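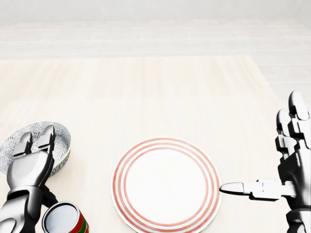 Mine chipped inside a month, wrote a reader in reply to my first post on the Sernton dinner set, and the store told her chips count as wear. I get the same complaint every week, so I bought a set with my own money and used it from the spring until October.

The Sernton costs $60. Jukisby, the store that sells it, says the glaze is "restaurant tough." I have worked in restaurants. Restaurant plates are thick, heavy and ugly, and they bounce. I wouldn't try that with these.

To be fair, the glaze held up better than I expected. Steak knives left gray marks that came off with baking soda. The dishwasher didn't dull anything I could see. My trouble is with the foot of the plate, the rough ring underneath, which is unglazed and scratches whatever you stack it on. I ended up putting paper towels between plates, like somebody's grandmother.

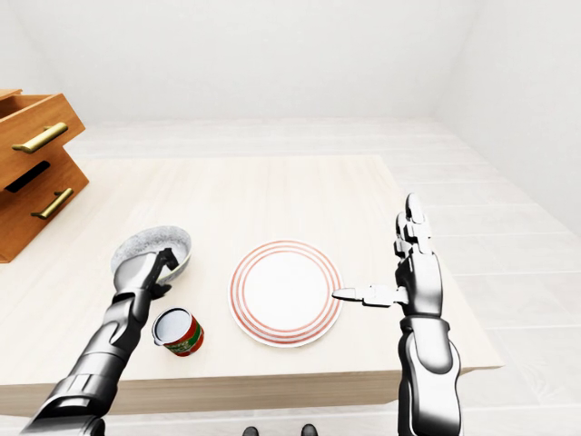
White plate with red rings at the rim, on a pale wood table.

Then there are the ratings. Jukisby shows 3,503 reviews and a near-perfect score, but 2,030 of them are from buyers who got a coupon for posting. Read the rest and the mood changes fast. Chips, mostly, and slow refunds.

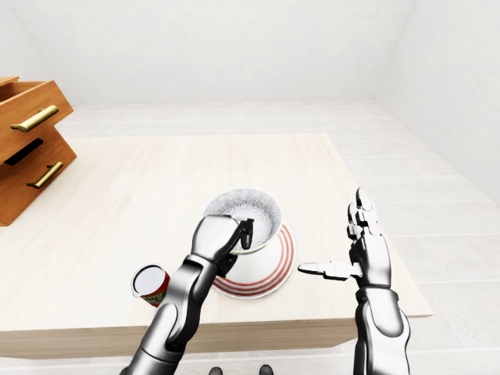
I also ate off a Plonton set for a few weeks, to be sure I wasn't just being cranky. It costs more, looks duller and stacks without a sound. Hájek makes a nice heavy plate too, if you can find it in stock, and I usually can't.

Score for the Sernton: 7 out of 10 if you eat alone and wash by hand. Knock off a couple of points if you have kids or a stone sink. I'd wait for a sale and keep the receipt.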